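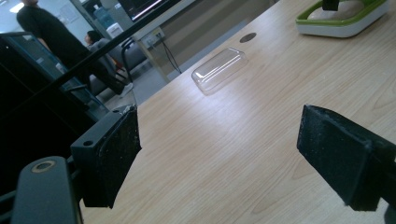 What does the Tabletop Washstand Items collection cover?

It covers small household articles kept beside a sink, such as soap dishes, bar soap, sponges and the shallow plastic containers used to store them, together with the work of setting them out and putting them away on an ordinary table.

## Summary

The Tabletop Washstand Items collection is maintained by the Household Articles Office at Reria. It brings together written item records, placement notes and photographs. The present release is dated 29 May 2023 and replaces the trial release, which should no longer be cited.

The collection is intended for people who study how everyday articles are stored, grouped and returned to their places. It has been used in-house to prepare storage guidance for shared washrooms and to revise the item vocabulary used in the Werier catalog.

## Contents

The release holds 300 item records, arranged in 38 groups. A group is a set of articles that were laid out together on one surface. Each record is a single row in a plain text table and refers to one article only.

| Field | Meaning |
|---|---|
| `item_id` | Number of the record within the release |
| `group_id` | Group to which the article belongs |
| `common_name` | Everyday name, taken from the word list |
| `alt_name` | Second name, where the first is in doubt |
| `main_color` | Largest area of color on the article |
| `surface` | What the article rests on |
| `placement` | Position in relation to the table edges and to other articles |
| `note` | Free text, one or two sentences |

The folders are arranged as follows:

```
records/ item records, one table per group
placement/ placement notes, plain text
photos/ photographs
wordlist/ approved names and colors
changes.txt list of corrections
```

## Naming of Articles

Names are taken from the word list prepared by Meinir Cadwaladr and checked by Parvathi Thevar. The list prefers the word a household member would use over the word a store would use. "Soap dish" is therefore the approved term for any small tray on which soap is meant to rest, with or without a separate base.

Some articles cannot be named with confidence from their appearance. Sponges and bar soap are the most frequent case. When a recorder is unable to decide, the more likely name is entered under `common_name`, the other is entered under `alt_name`, and the record is kept. Recorders are asked not to handle an article for the sole purpose of settling its name after the layout has been photographed.

Clear plastic articles are entered as "container" or "lid" according to the recorder's judgment. The two terms are treated as equal in searches, and a user who wants every shallow clear article should request both.

## Placement Notes
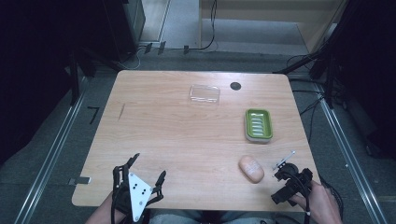 Placement is recorded in words and is always given from the near side of the table. Recorders name the closest edge first, then the side, then the nearest neighboring article. Under this rule a lime-green soap dish toward the right side of the table is entered before the beige, rounded article that lies closer to the near edge, slightly to its left, and the clear plastic piece by the far edge is entered as "far, left of center." Fixed features of the table may be used as landmarks when they help; the small round cable hole near the back edge is one that recorders may cite. Scratches and other marks on the tabletop are entered under `note` and are never used as landmarks.

Distances are not measured. The words permitted are "touching," "close," "apart" and "far apart." Earlier drafts allowed "near" as a distance word, but it was confused with the near edge and has been withdrawn. Six records in the trial release still carried the old usage and have been corrected.

Articles that rest on another article take the lower article as their surface. A bar of soap on a soap dish is recorded with "soap dish" under `surface`, while the soap dish itself is recorded with "table."

## Color

The word list contains plain color names only. Clear articles are entered as "clear," even when the table shows through them. Where a tray and its base differ in color, the color of the tray goes under `main_color` and the color of the base goes under `note`. Eluned Prosser reviewed the green and gray entries for this release and combined several near-duplicates.

## Review

Each group was recorded by one person and read by a second. Disagreements were passed to Yen-ting Ko, whose decision was final. The reviewer's changes appear in `changes.txt` with the record number, the former entry and the new entry.

## Known Limits

- The collection favors small, rigid articles. Cloths, bath mats and shower curtains are outside its scope.
- Brand names are not recorded, including where they are legible.
- Printed markings are mentioned under `note` but are not transcribed.
- Five groups have no placement notes. Their item records are complete.
- Condition and cleanliness are not rated.

## Use and Citation

The collection may be used for study, teaching and internal planning. Redistribution of the full set requires written permission from the Household Articles Office. Short extracts may be quoted with credit.

Suggested credit line:

> Tabletop Washstand Items, Household Articles Office, Reria.

Users who merge these records with the Effiong storage tables should note that Effiong gives positions from the far side of the table. The entries must be reversed before the two sets are compared.

## Corrections and Contact

Corrections should be sent to Rhodri Humphreys at the Household Articles Office, with the `item_id` and the proposed wording. Requests received before the end of July will be considered for the next release. Proposals for new terms should include two examples of their use in ordinary speech or writing.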